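Print this page | E-mail this thread

Trasar users board > Planning and control

Left arm stops short of target when the panel is tilted (sim only)

Posted by nsachd_shalini

Trasar planner, stock config except where noted. Viewpoint is the head camera in sim. The left tip gets to just under the lowest rail on the purple panel and then the planner gives up.

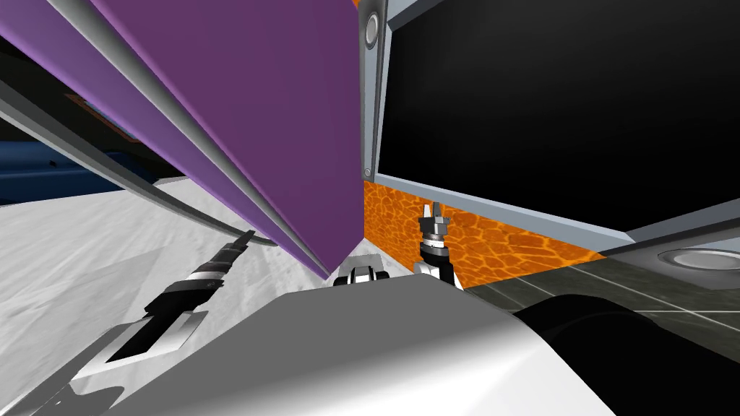 What I have tried so far

- Raised the planning time from 2 seconds to 6. Same result.
- Turned off the right arm in the planning group. Same result.
- Swapped the floor and wall textures. No change, and I didn't expect one.
- Ran it 380 times overnight with random panel angles. It fails almost every time the panel is steep and almost never when it's close to upright.

The error is "goal state in collision." The goal is a pregrasp pose below the rail with clearance that should be fine. Any ideas before I start pulling the collision checker apart?

Print | E-mail

Posted by quangmai

What collision geometry are you using for the panel? If it's the convex hull, the hull closes over the space between the rails and the panel face, and your fingertips are inside it. The render mesh won't show you that. Turn on the collision view and look again.

Print | E-mail

Posted by nsachd_shalini

It's whatever the importer made. I'll check.

Print | E-mail

Posted by efe_m

I don't think it's the hull. A hull would fail at every angle, because it rotates with the panel. She says upright works. I would look at the padding on the left wrist. Nulia ships a default that is too fat for the black wrist section and it only matters when the wrist comes in on a diagonal like that one.

Print | E-mail

Posted by quangmai

The hull rotates but the approach doesn't. If the pregrasp offset is given in the world frame, a steep panel puts the goal in a different spot relative to the hull. Shalini, which frame is your offset in?

Print | E-mail

Posted by nsachd_shalini

World frame. I copied it from the drawer task.

Collision view says Quang is right about the hull too. It's one solid wedge from the panel face out past the rails. The fingertips are inside it at the goal.

Print | E-mail

Posted by efe_m

OK, fair. I'd still check the padding. We had the same error in Costitz with a clean decomposed mesh and it went away when we cut the wrist padding.

Print | E-mail

Posted by n_oberholzer

Two other things from looking at the picture.

Your right gripper is pointing straight up in front of the orange wall, fingers toward the bottom of the screen. If that is the rest pose, it's a bad one for this task. Taking the right arm out of the planning group doesn't take it out of the world. It's still an obstacle for the left arm, and there's not much room between the two.

Second, if you are going to feed these views to a pose estimator later, the black screen and the purple panel meet along one edge, and a depth network may not split them well. Save ground truth depth now while you're in there.

Notburga

Print | E-mail

Posted by quangmai

Agree on the rest pose. Disagree on the depth. She's reading poses straight from the simulator, so perception isn't in the loop at all. One problem at a time.

Print | E-mail

Posted by n_oberholzer

It costs her one line in the logger. Rerunning the whole batch costs a night.

Print | E-mail

Posted by nsachd_shalini

Results. I changed these one at a time:

1. Convex decomposition on the panel in place of the single hull. Fixed most of it.
2. Pregrasp offset moved to the panel frame. Fixed nearly all of the rest.
3. Right arm rest pose moved lower and out to the side. No change in success, but plans come back faster.
4. Wrist padding cut in half. No difference that I can measure.

The decomposition gave me 1,647 pieces on the first try, and that made the checker crawl. I capped it and merged the rails into one box each. Akash is putting the capped settings in the Sisodia repo under the import scripts.

I did turn on the depth logging.

Print | E-mail

Posted by efe_m

What does your padding look like after the cut? If you started lower than the Nulia default you wouldn't see a change.

Print | E-mail

Posted by nsachd_shalini

I'll post the config tonight when I'm back at that machine.

Print | E-mail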